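**Software Engineer, Road Perception and Planning (2 openings)**

Vendanberg, Stidcombe office. Full time, permanent. Posted Sunday, April 14, 2024.

Vendanberg writes the driving software for Grastow, a highway and rural-road assistance stack that runs on one forward camera and a small onboard computer. We are hiring two engineers for the team that owns lane geometry, object tracking and the short-horizon planner.

Most of our work is on public roads outside of town. City driving is handled by another group, and this team has no plans to take it on.

### The work

You will take recorded drives, find where the stack gets the road wrong, and fix it in C++. Then you will run the fix against the whole replay set before it goes near a car. The set holds 2,029 clips, each with hand-checked lane lines and object tracks. It takes one night to run.

Open problems you could start on:

- Telling double solid lines from a solid line with a broken line next to it, early enough for the planner to use
- Keeping side roads that run next to the main road out of the drivable area
- Ignoring the back of signs meant for oncoming traffic
- Masking windshield and dashboard reflections without losing the pavement behind them
- Tracking small, distant vehicles in glare
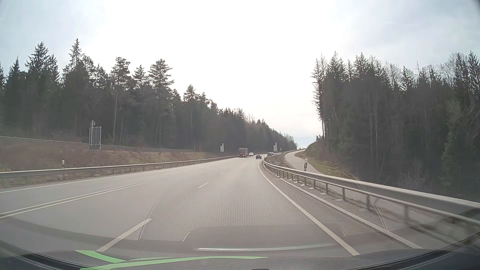 Both views look forward through the windshield, with reflections lying over the road.
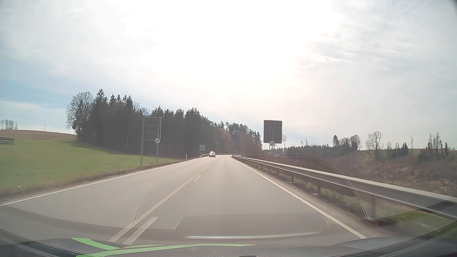 The planner consumes a lane graph and a list of tracked objects, ten times a second. When perception is unsure it has to say so in the message, and the planner has to do something sensible with that. A lot of the job is deciding what sensible means and writing the test for it. The message format was redone in January and parts of the planner still use the old one through an adapter. Removing the adapter is on the list.

Our replay and labeling tool is called Siregar. It is written in Python with a web front end. Everyone on the team uses it and everyone is expected to fix it when it breaks. There are 51 open tickets against it right now.

### What you need

- Solid modern C++ and enough Python to write tools other people can use
- Camera geometry: calibration, projection, ground-plane assumptions and when they fail
- Experience with tracking or state estimation (Kalman filters, factor graphs or similar)
- Experience training or deploying a segmentation or detection model on limited hardware
- A driver's license

A degree is fine but not required. We will look at code you have written.

### Also useful

- CUDA
- ROS 2
- Work on a safety-related product

### Practical details

You would be in the Stidcombe office at least three days a week. Expect a drive day every other week, either at the wheel or in the passenger seat with a laptop. Drivers get paid training first. There is no on-call rotation.

We can't sponsor visas for these two positions. Part time is possible at four days a week.

### How to apply

Send a resume and one page about a bug you tracked down in a perception, control or planning system. Tell us how you found it and how you checked the fix. Please put "Grastow road team" in the subject line and send it to the hiring desk at Vendanberg, Stidcombe.

The process is a phone call, a paid half-day exercise on replay data, and a visit to the office to meet the team. We reply to every application.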